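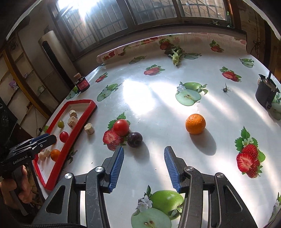

Orchard Print Table Cover, glossy white ground, shown with fresh fruit and a red-rimmed tray.

Womix Orchard Print Table Cover
Kitchen and Dining Linens / Wipe-Clean Covers

The Orchard Print is a plastic table cover with a glossy finish, intended for kitchens, school dining rooms, staff canteens and other places where food is prepared and sorted at the table. The pattern combines green apples, whole and halved, with strawberries, leaves and small white blossoms. The motifs are large and widely known to children, and several nurseries supplied by Womix use the cover for fruit tasting and sorting activities.

Item number: 255
Pattern: Orchard
Size: 111 x 70 inches
Finish: gloss, printed on one side
Supplied: folded, in a paper sleeve

Use at the table

The cover should be laid flat and smoothed from the center outward. Fold lines relax within 2 hours at room temperature. Whole fruit such as plums, tomatoes and citrus may be placed directly on the surface. Cut or crumbly foods are best kept in a shallow tray, where juice and loose pieces can be collected.
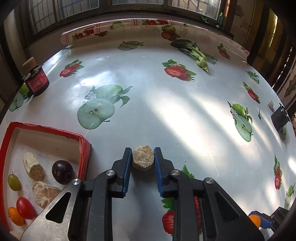 A tray with a raised rim also keeps grapes and other small fruit from rolling while the table is being set or cleared. Customers who require trays may order them separately from the Wivau serving range.

Care

Wipe with a soft cloth, warm water and mild dish soap. Berry and tomato juice should be removed promptly. Do not machine wash, iron or bleach. Do not place hot pans on the cover. For storage, roll with the printed side facing out.

Ordering

The Orchard Print is available singly or by the carton through Kushnir, the distributor for schools and public institutions. Retail customers may order from the Rirnorura store. Carton orders placed in December are dispatched in the new year. Unused covers may be returned in the original sleeve.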